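Paterson open day, Clanddale site: notes on the two-arm tidying cell
Forum: Small Automation > Shows and visits

fenwright
Posted September 2019 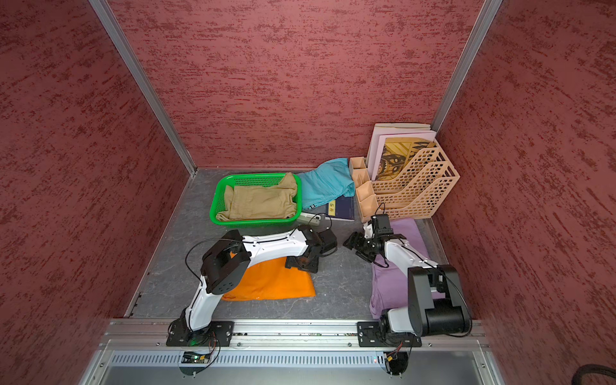
Went to the Paterson open day at Clanddale. Most of the floor was conveyor stuff, so I spent my time at the small bench cell at the far end, with both arms bolted to an aluminium rail at the front. The task was cloth folding and putting things away. Jessie Lennox ran the demonstration and took questions between runs.

Points I wrote down:

Control is by a package called Prilunano, developed in house. The arms are planned separately and share a keep-out zone in the middle.

They quote 1373 logged runs since April. I asked how many of those were full runs from start to finish and was told 209. The rest are single folds or aborted attempts.

Reset between runs is by hand.

No cycle time was given. I didn't have a watch on it.

drumlin_k
209 out of 1373 is the figure they should have put on the poster. Did she say what counts as an abort? If a person hits stop because the gripper is heading for the wall, that is a different matter from a missed grasp.

fenwright
Both are logged as aborts. There is a reason code but she didn't have the split to hand.

ostler
I was there in the afternoon. Disagree that the arms are planned separately in any useful sense. When I watched, the left one waited for the right one every time, even when they were working on different cloths. That is one arm's worth of throughput with twice the hardware.

fenwright
The waiting is the keep-out zone. One arm holds the lock and the other stops. Reach overlaps over most of a floor that size, so you would expect it.

ostler
Then the floor is too small for two arms.

RVL
Riet Van Loon here, I look after a similar cell at Famudon. Ours had the same lock and we removed it in favour of checking link distances at 100 Hz. It cut the waiting a good deal, but we had 2 collisions in the first week, both at the wrist. For a public demonstration I would keep the lock.

Question for fenwright: were the connector boards still hanging off the front of the rail? We clipped ours underneath after a sleeve caught a lead.

fenwright
Yes, one below each mounting plate, yellow connectors, leads exposed. I'd want them behind a cover if visitors are allowed that close.

drumlin_k
Back to the cloths. Plain orange and plain purple against a grey floor is about as kind as it gets for segmentation. Did anyone ask for a patterned one?

ostler
Someone did. She said patterned cloth was not in the training set and she wouldn't run it that day. Fair answer, though I'd have liked to see it fail.

drumlin_k
The red walls have flecks in them, at least. I'd be curious how a red shirt does near the back.

RVL
Badly, if it is anything like ours. We changed to a pale lining.

fenwright
I've emailed to ask for the reason codes. Will post them in this thread if they send anything.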